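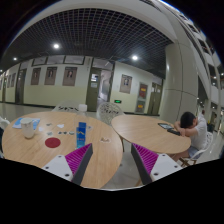 Vol. 34, No. 2

Film Preservation

Putting the sound back: the restoration of "The Salt Road"

The negative of The Salt Road was never lost. It sat in a laboratory vault under the wrong production number, and when it was found the picture was complete. The sound was another matter. The optical track negative had shrunk unevenly, two reels of the magnetic master had gone to vinegar, and the only projection print still in circulation had been spliced so often that whole lines of dialogue were missing.

Akua Amegashie led the restoration for Otel, a small archive workshop that takes on sound and picture work for distributors and family estates. The finished version, which runs to 98 minutes, was first shown in September. She spoke to us over a long afternoon and was more willing to discuss what had gone wrong than what had gone right.

"People ask about the picture first," she said. "The picture was a cleaning job. We scanned the camera negative wet-gate, we removed dirt by hand where the automatic pass would have eaten detail, and we graded it against a print that the cinematographer had approved. That is ordinary work. The sound took three times as long."

The difficulty began with the question of which track to treat as the reference. The film was mixed in mono, in one pass, with the music and effects married early on. A separate music and effects track was made for foreign sales, but it used different takes of two of the songs and lacked the crowd noise in the harbour sequence. Amegashie's first plan was to use the optical negative for everything and patch the gaps from the print. She gave it up after the second reel.

"The shrinkage changes along the length of the roll," she said. "You correct the speed for the head of the reel and by the end you are sharp by an amount that a musician will hear. So you cannot apply one figure. We measured the perforation pitch at intervals and built a curve for each reel."

The transfers were made on a Curkine scanner, which reads the track as an image and lets the operator choose how much of its width to sample. Where one edge was scratched, the team took the signal from the other. Mains hum printed into the original recording was notched out at the fundamental and left alone in the upper harmonics. She regards the removal of harmonics as the most common fault in restored sound of this period, as it takes the chest out of male voices.

Kwadwo Acheampong edited the dialogue. He worked from the shooting script, the censor's transcript and the print, and found that none of the three agreed. In the scene where the brothers divide their father's boats, the script has a speech of nine lines, the transcript has six, and the print has four and a splice.

"The censor's typist was very accurate," Acheampong said. "She put in coughs. So when the transcript has six lines, I believe there were six lines in the cinema. The other three were cut before release and we have no business putting them back."

The two missing lines were recovered from the magnetic master, from a stretch that had not yet buckled. They are noticeably duller than what surrounds them. Acheampong added no treble. He lowered the brightness of the lines on either side over a few frames so that the ear does not catch on the join, and recorded the change in the restoration notes.

Those notes run to 25 pages and will be deposited with the negative. Every intervention is listed by reel and footage, with the source used and the reason. Amegashie would like this to be a condition of public funding.

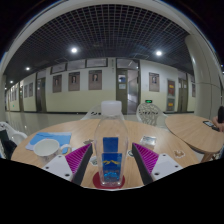

Mariama Kpodo takes a different view of the harbour sequence, and told us that the restored version is too clean there. In her opinion the crowd was always meant to be half buried in surface noise, because the director heard it that way in every cinema he visited and never complained.

Amegashie has heard the argument before. "There is noise that was recorded and noise that arrived later," she said. "If the recordist's blimp leaked and you can hear the camera, that stays. It was there on the day of the mix and they passed it. Dust on a print is not authorship." She conceded that the boundary is hard to find in reel five, where camera noise and print wear occupy much the same part of the spectrum. Two versions of that reel were prepared. The one with less processing was used.

The songs raised a further problem. Gifty Akolgo, who supervised the music, compared the release track with the commercial discs issued at the time and found the disc versions to be a quarter-tone lower. Either the discs were cut slow or the film had been mixed fast to save running time. A tuning reference was needed, and it came from the ferry scene, in which a harmonium is played on camera with the sound taken live.

"A harmonium does not drift much over one morning," Akolgo said. "It agreed with the film. So the discs were slow, and we left the songs where they were."

The restored film is available to cinemas as a digital package, and a new 35 mm print has been struck with a fresh optical track. Mahama is handling bookings. A disc edition from Taseck is due to follow, with the unprocessed transfer of reel five included as a supplement. Subtitles have been newly translated by Yaa Odoi from the restored dialogue list.

Asked what she would do differently, Amegashie mentioned the magnetic master. It was baked before anyone had made a safety transfer of the sound portions, and one section shed oxide on the first pass.

"We had a transfer of it, but only one," she said. "I would have run it cold first, at half speed, and accepted the dropouts."

Interview conducted October 2025. The restoration notes may be consulted by appointment.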